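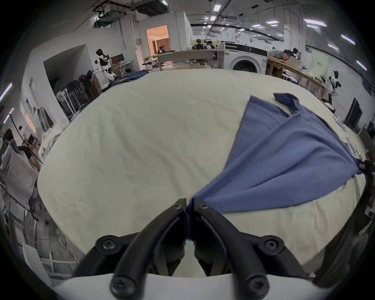
**To:** Garment Care list
**From:** Reynaldo Yap, Textile Services, Brovwood Residence
**Subject:** Re: Folding standard for collared shirts
**Attachments:** none

Dear colleagues,

Thank you to everyone who responded to the draft folding standard circulated in May. The message from the Irley laundry raised several points that apply to all sites, and I am replying to the full list so that each laundry works from the same answers. The relevant part of that message is quoted first.

> From: Chukwuemeka Bashir, Irley Laundry
>
> Our team has read the draft and has four comments.
>
> 1. Section 2 asks staff to lay each shirt face down on a covered table before folding. It does not say what the cover should be. We have been using whatever flat sheet is at hand, and these wrinkle after an hour or so of work. Is a fitted cover required?
>
> 2. The draft says to "straighten the shirt by the corners." New staff read this in different ways. Some pull at the hem only, and some take a sleeve. Please say which corners are meant.
>
> 3. We are not certain that collars need to be opened flat before the first fold. Callum Holroyd, who runs our evening shift, prefers to leave the collar folded down as it will be worn, and his stacks look as good as anyone's.
>
> 4. The limit of 20 shirts to a stack is too high for our shelves. The lower shirts come out creased.
>
> We would also like to know if the standard covers residents' own shirts or only the uniform stock.

The answers below have been agreed with Bienvenido Mangubat, who is responsible for the uniform stock at Cárdenas, and will be included in the next version.

**Table covers.** A fitted cover is not required. A plain flat sheet in a pale color is acceptable, provided it is clean and reaches past the working area on all sides. Pale sheets are preferred for dark and blue garments, as lint and loose threads are easier to find. Small wrinkles in the sheet do not matter. Ridges large enough to be felt through the shirt should be smoothed out by hand before the next garment is laid down. The sheet is to be changed at the start of each shift and whenever it becomes damp.

**Corners.** The wording in Section 2 will be replaced as follows:

"Spread the shirt on the table. Take hold of one bottom corner and the shoulder diagonally opposite, and draw them apart gently until the fabric lies without slack. Release, and repeat with the other bottom corner and shoulder. Do not pull on the sleeves, cuffs or collar."

A gentle pull is sufficient. Staff who find that they are lifting the shirt off the table are pulling too hard, and knit shirts in particular will lose their shape.

**Collars.** We accept the point made by Mr. Holroyd. The collar may remain folded down, and the instruction to open it will be removed. Staff should still run a finger under the collar to check that it is dry. Jomar Soriano has reported that 11 shirts were returned from the Cidetti building last month with damp collars, all of them from loads that had been emptied early – the rest of each shirt was dry.

**Stack height.** The limit stays at 20 for T-shirts and other garments without a collar. For collared shirts it will be reduced to 12, with the collars placed at alternating ends so that the stack stays level. Sites with shallow shelves may set a lower number.

**Scope.** The standard covers uniform stock and residents' own shirts alike. Residents' shirts are to be folded one person at a time and must not be combined in a stack with those of another resident.

One further matter was raised by two other sites. Unfolded items should not be left in a heap on the folding table while another load is in progress. White items and dark items waiting to be folded may share a table if they are kept at separate places on it, with clear space left for the garment being worked on. Where the table is too small for this, please use a cart.

The current stock of printed instruction cards is 260. These will be withdrawn when the new version is ready, and sites need not return them. Each laundry will receive 60 replacement cards. Requests for additional cards, or for cards in another language, should be sent to me directly and not to the list.

Further comments on the wording for corners are welcome until the end of the month.

Sincerely,

Reynaldo Yap
Textile Services
Brovwood Residence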